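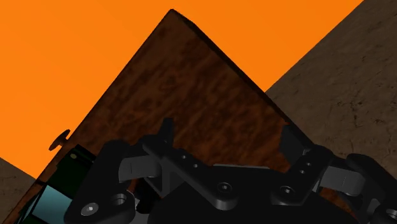
Who takes over when a managing director leaves?
The board appoints a successor, and until that person starts, someone already inside the company signs for the day-to-day business. At Zestham that gap lasted 4 months, and most of this talk is about what went on during it.

Notes for 12/08/2020, afternoon session. Slides are plain, so don't read them out. Keep the water on the left.

OPENING

Thank the organizers. Say my name and what I do: Gwendolyn Haddad, head of people at Zestham, previously in supply planning at the same company. I have seen two handovers at the top, one from the warehouse side and one from the office next door.

Explain who we are in one go. Zestham makes sauces and chilled dips. We sell to supermarkets and to caterers. We have 604 employees and 3 plants. The largest plant is Triltberg. Vundus is the group that owns us, and Begay is the dips brand we took on later. People mix these up, so go slowly.

SLIDE 2 - THE RESIGNATION

Our managing director told the board in April that he was leaving. He gave his full notice period. There was no dispute and I won't be taking questions on his reasons.

What we had on paper: an emergency plan in case he was suddenly ill, and a list of possible successors that was out of date. One person on the list had already left. The emergency plan covered bank signatures and press calls. It didn't say who would run the annual price talks with the supermarkets.

Pause here. Ask who in the room has read their own plan this year. Wait for hands.

SLIDE 3 - THE INTERIM

The board asked Chandrasekhar Varma, our finance director, to act as managing director. He agreed on two conditions. He wanted it in writing that he could go back to his old job, and he wanted a deputy in finance from the first day.

Both were good conditions. The second one cost us money and the board hesitated over it for a week. I would give the deputy straight away next time. Month-end closing came out on schedule and the auditors had one person to call.

Mention that Chandrasekhar did not apply for the permanent job. He said so at the start, to the whole management team. That made the meetings easier.

SLIDE 4 - TELLING PEOPLE

Order we used:
Management team, in person.
Plant managers, by phone, same morning.
All staff, by letter and on the notice boards, before lunch.
Key customers, by phone from their account managers, after lunch.
Trade press, next morning.

What went wrong: the night shift at Triltberg. They came in after the letter had been handed out, and the copies had run out. Some of them read it in the trade press. The shift leader was right to be angry and I went out there to say so.

Suppliers were not on the list at all. A pepper grower called purchasing to ask if his contract still held. It did, but he should have had a call.

SLIDE 5 - THE SEARCH

We used a search firm. The first profile we gave them was too long. It asked for experience in retail, food service, exports, factory building and acquisitions. They told us politely that they couldn't find this person. We cut it down to retail sales and running plants.

The board saw four candidates. One was internal, the commercial manager at Begay. She was interviewed by the same panel with the same questions, and she got her answer face to face, before the others. She didn't get the job and she is still with us. I'm glad about both the way it was done and the fact that she stayed. (She has read this slide and is fine with it.)

If someone asks about pay: I can't discuss it.

SLIDE 6 - THE FIRST WEEKS

The new managing director spent his first two weeks in the plants, with safety shoes and no presentations. Vundus wanted a strategy paper in that time. The chairman moved the date.

He and Chandrasekhar overlapped for ten working days. They had a shared list of open decisions and crossed items off together. The biggest one was a filling line ordered back in 2000 that needed replacing. Chandrasekhar had left that decision open on purpose, and the file was ready.

SLIDE 7 - WHAT WE CHANGED

The successor list is now checked twice a year. Price talks and supplier calls are in the emergency plan. Letters to staff are printed with spares and each shift leader gets a stack. An acting manager gets a deputy without having to ask.

Skip the old organization chart if we are running late.

QUESTIONS

Likely ones: how much the search cost (don't say), whether we considered someone from Vundus (yes, briefly), how the works council was involved (informed on the same morning as the management team, met the final candidate).

Copies of the checklist are on the table by the door. Take the spare ones back to the office.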